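Two weeks of teaching by hand at the Flirkell site, a thread. I used to pack fruit gift trays for a living. Now I pack fruit gift trays so that something else can learn to.

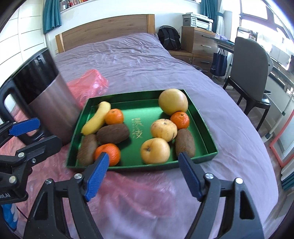
My title changed in February. I was a packer on the Umudum line and now I'm a "demonstrator." Same fruit, new badge, and the badge doesn't open the side door, so I walk the long way past the loading dock every morning.

The job: pick up a piece of fruit with grippers, put it down somewhere sensible, repeat. The target is 300 good ones a shift. A good one is smooth, with no hesitating. I have been hesitating over fruit for years. It was considered a skill.

Hardest to grip: kiwis. They roll, and then they stop rolling the moment you give up. Bananas are easy if you take them in the middle. Tangerines forgive everything. Pears bruise if you so much as look disappointed in them.

You find out how much your hands were doing without telling you. I could always feel a soft pear before I saw it. Through the fingers of a gripper I feel a sort of general pear. So now I look harder, and by lunch my eyes are more tired than my wrists.

Stesa, the company we're doing this for, sends notes on our work. Last week's said my placements were "inconsistent in style." I put the nice side up. Every packer puts the nice side up. I wrote back to ask if they'd like the ugly side and I'm still waiting.

What has changed on the floor: it's quieter. On the old line you talked because your hands knew what to do. Now everyone concentrates. There were jokes that ran for whole seasons on that line and I don't know where they went.

What hasn't changed: the break is too short, the good chair is taken, and the person who sets the schedule has never met a school pickup.

The Cáceres line gets its machines first. Packers there were offered 2 choices, move to demonstrating or move to nights. Most took demonstrating. A few took nights, and they tell us it's the same as it ever was, only darker.

People ask if it bothers me, training my replacement. Some days, yes. I've also trained 2 cousins and a supervisor, and the machine is the first one that gets sent my corrections in writing.

The pay is a little better, my back is a lot better, and the contract says "until the data is sufficient." I asked how much is sufficient. They said they'd know. I've started doing the kiwis very carefully.

Back on shift tomorrow. If anyone has a trick for round things on a flat tray, my replies are open.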